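Mindevell Handheld Gripper Trials, Soft Goods Set

README, last edited 10/4/20

What is in here

Recordings from the handheld gripper comparison, soft goods part. The rigid goods part (cups, boxes, tools) is a separate download and has its own README. If you only need the jaw wear numbers, they are in wear.csv and you can skip the rest.

The set compares two jaw pads on the same handheld body. Both pads fit the Mindevell housing without tools. The first is the Albers pad, a smooth molded pad with a slight curve. The second is the Vistthorpe pad, which is flatter and has fine ribs running across it. We wanted to know which one picks up thin cloth more reliably before we put either on an arm. The arm work had not started when this was written.

Size and layout

There are over 3,000 clips. Most run under 30 seconds. They are sorted by task and then by pad:

fold/albers
fold/vistthorpe
pick/albers
pick/vistthorpe
spread/albers
spread/vistthorpe
misc

The misc folder holds clips where the operator changed pads partway through or started one task and finished another. They are usable for pretraining but should not go into any pad comparison. A clip that is in misc is not repeated elsewhere.

Each clip folder contains:

head.mp4, the head camera video
left.csv and right.csv, jaw opening and trigger position for each gripper
notes.txt, whatever the operator typed afterward, often empty
meta.json, task, pad, operator code, surface, garment code

Jaw opening is given in millimeters, with 80 as fully open. Values slightly above 80 come from the sensor and should be clipped. Trigger position goes from 0 to 1. The two csv files share a clock with the video. If a file has a gap, the rows are missing and we have not filled them in.

Tasks

Pick: take hold of a garment lying on a flat surface and raise it until no part touches the surface. One hand or two, the operator chooses.

Spread: start with a bunched garment and get it flat. There is no fixed end state. The operator stops when they would be willing to start folding.

Fold: start flat, end with the garment folded in whatever way the operator would do it at home. We gave no folding diagram. An early batch did use one, and operators spent most of the clip checking it, so that batch was dropped.

Surfaces

The surface field in meta.json takes one of three values: table, bed, floor. Beds are the hardest of the three. A mattress gives way under the jaw, and the sheet comes up together with the garment if the operator presses too far down. For that reason the notes for bed clips are worth reading even if you ignore the others. Look for the word "sheet". Operators were asked to type it whenever they pinched the bedding by mistake, and they mostly did.

Surfaces were left as they were found. Sheets were not ironed or pulled tight, and things lying on the floor were not cleared away.

Garments

There are 11 garment codes, G01 through G11. Dark garments are overrepresented. Depth estimated from the head video is poor on them, especially where one dark layer lies over another. If your method depends on depth, check it on G03 and G07 before running everything.

Collection

Clips were recorded at the Gedummont site and in homes nearby. The operator wears the head camera and holds a gripper in each hand, or sets one down and works with the other. Both patterns are common. When a gripper is set down its csv keeps logging, so a flat line in one file is normal and does not mean a fault.

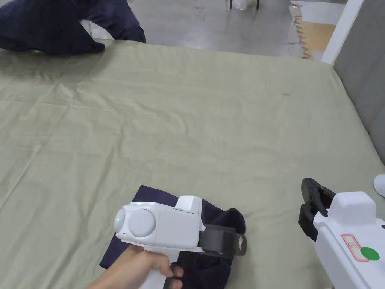

Operators were told to come at the cloth from above with the jaw open, touch down lightly, and only then squeeze. Some of them prefer to slide the lower edge of the jaw under a hem. Both approaches are kept and are not labeled separately. We tried labeling them and could not agree often enough for the labels to be worth shipping.

The grip is the same for both pads, so a change of pad should not change how the hand sits.

Results so far

On pick, the ribbed Vistthorpe pad needed fewer second attempts than the Albers pad on thin cotton. On heavier knits we saw no difference we would stand behind. On fold, the ribbed pad sometimes held on after the jaw opened and dragged the top layer out of place. The smooth pad let go cleanly. On spread, results depend on the operator more than on the pad.

We have not published rates. Operators were not balanced across pads in the first half of the collection, and a single percentage would hide that. The scripts folder has a per-operator breakdown if you want to compute your own.

Known problems

Clips from the first week of September have the left and right csv files swapped. A list is in swapped.txt. We left the files alone so that older checksums still match.

In some clips the head camera points too high and the jaw tips leave the view at the bottom. These carry the flag low_view in meta.json.

The pad field was typed by hand at first. A few clips may be filed under the wrong pad. Please report any you find, with the clip name.

Use

Research use only. Do not try to identify homes or operators from the video. Garment and operator codes are stable between releases, so they are safe to split on. We suggest splitting by operator.

Contact

Jacinto Rosales maintains the set. Questions about the pads themselves, including spares, go to the Gedummont workshop.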